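4. Effect of room air movement on detector response

4.1 Background to the tests

The results in Section 3 were obtained with the air in the room at rest. Few rooms in daily use meet that condition. Heating, cooling and open doors all set up currents near the ceiling, and a thin layer of smoke from a small fire has little force of its own with which to resist them. A point detector can therefore stand well within its permitted distance from a fire and still be reached late, or be reached first by smoke that has travelled down a wall and back across the floor.

The present section deals only with wall-mounted cooling units. Ducted systems move larger volumes of air through more openings and need a different layout of sensors. They were left out at the planning stage.

4.2 Method

Tests were carried out in 22 rooms in Wikarberg, all of them used for light work or teaching. Each room had a flat or beamed ceiling and at least one cooling unit fixed high on a wall. Rooms with more than one unit were tested with only the unit nearest the release point switched on.

Smoke was produced with a Lacroix generator set on a steel plate at floor level. The output was held steady for the whole of each release, and the plate was warmed so that the plume would rise at a speed close to that of a small smouldering fire. It should be noted that a warmed plate gives a more regular plume than real burning material, which tends to flare and die back. The times given below are best read as a comparison between conditions and should not be used as predictions for a given fire.

Optical detectors of a single type (Ziridex, standard sensitivity) were fixed at five positions in each room: one at the centre of the ceiling, one midway between the centre and each of the two long walls, one in the line of flow from the cooling unit, and one directly above the unit. On beamed ceilings the detectors were fixed to the ceiling surface between beams, never to the underside of a beam. Alarm signals were logged with Tastis, which records the time of each signal to the nearest tenth of a second.

A release was counted as missed at a given position if the detector there had not gone into alarm within 100 seconds. Between releases the room was aired until all detectors had returned to their clean-air reading. This took longer than expected in the smaller rooms, and the test plan was extended into January as a result.

In total 1,290 releases were made. Of these, 702 were made with the cooling unit running and the rest with it off. The uneven split follows from the need to repeat the running condition at both low and high fan speed. Where a door could not be kept closed for the whole of a release, the run was discarded and is not included in either figure.

4.3 Results by position

The centre position was the least affected by fan speed. At low speed the response was slightly later than with the unit off, and at high speed the delay grew but stayed within the spread seen between rooms. The two midway positions behaved alike on flat ceilings. On beamed ceilings they did not: the one on the far side of the room from the unit was slower in every room where the beams ran across the line of flow.

The position in the line of flow gave the widest range of times. In some rooms it was the first to alarm, since the moving air carried diluted smoke straight to it. In others the same air kept the smoke away altogether and the release was counted as missed. The height of the louvre appears to decide which of the two occurs - with the louvre fully raised the flow clings to the ceiling, and a clean layer forms beneath the detector.

The position above the unit performed poorly at both speeds. Room air is drawn in at the top of most units of this kind, and smoke arriving at the wall was pulled down before it could collect at the ceiling. We found no louvre setting that improved this.

4.4 Beamed ceilings

Figure 3. High white ceiling with exposed beams, recessed lights and a wall-mounted air-conditioning unit.

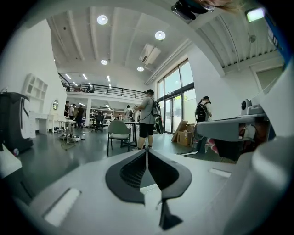
By Beat Berchtold and Gwenaël Courtois
15th February

Beams divide the upper part of a room into bays. With still air, smoke fills the bay above the fire and spills under the beam into the next, and the delay from bay to bay depends mainly on beam depth. Cooling air changes the order in which the bays fill. Where the beams ran parallel to the flow, the bay in front of the unit was swept clear and the bays to either side filled first. Where they ran across it, the first beam turned the flow downwards, and the smoke layer beyond it was lower and less even.

Two points of practice follow. A detector should not share a bay with the outlet of a cooling unit if another bay of equal size is available within the permitted spacing. Where the beams run across the flow, the spacing should be measured from the beam nearest the unit and not from the wall behind it.

Neither point takes account of light fittings, which also disturb the layer when they project below the ceiling. Surface-mounted fittings were present in too few of the rooms to be treated separately. They are discussed with the other limits of the study in Section 6.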